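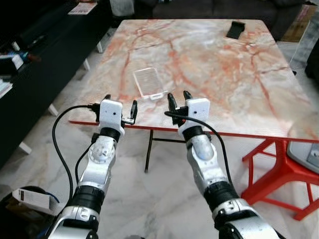
Can you get used to going to bed without a phone? It takes a few weeks, and the first few nights are the worst.

Posted in February by Mylene Buenaventura
Print | E-mail

I had been sleeping badly since the autumn. I would get into bed at half past ten, look at the news, then at photos of other people's kitchens, and it would be past midnight. My sister Carolina said to leave the phone in the hall. I said I needed it for the alarm, so she posted me an old alarm clock with a very loud tick. I kept it in the wardrobe for two nights and then bought a quieter one.

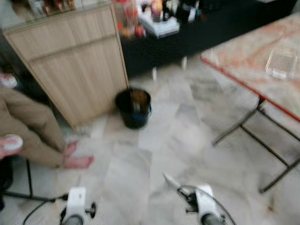 The first week I lay there and made lists in my head. I got up once to check whether I had paid the water bill (I had). By the second week I had started reading again, a library copy of a novel of 600 pages that I had renewed three times already. I was managing perhaps ten pages a night before my eyes went.

The other change was in the evening. I used to have coffee after supper and now I have tea, early, with nothing after nine.
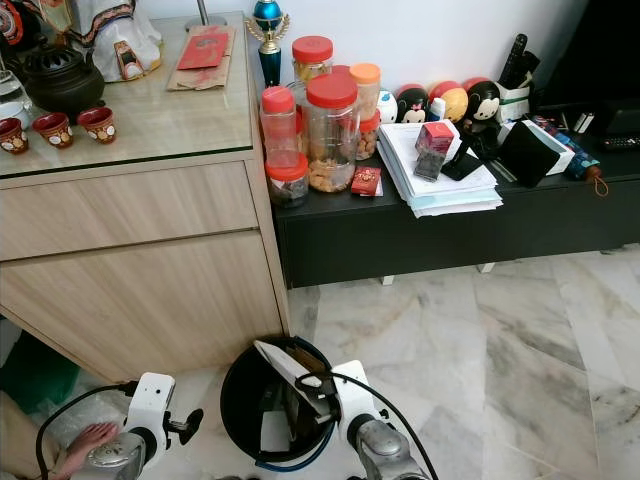 Black teapot and small red cups on the glass top.

I don't know how much of it is the tea and how much is the phone. I changed both in the same week, so I can't say. Upendo at work tried only the phone part and gave up after four days, but she has a baby and was going to be awake anyway.
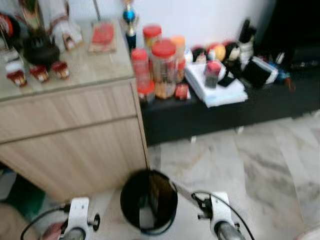 I do still wake at about five some mornings. If I'm not asleep again in half an hour I go down and start the washing. I've stopped being cross about it, and I'm in bed earlier the next night. The book is past page 400 now and due back at the end of the month.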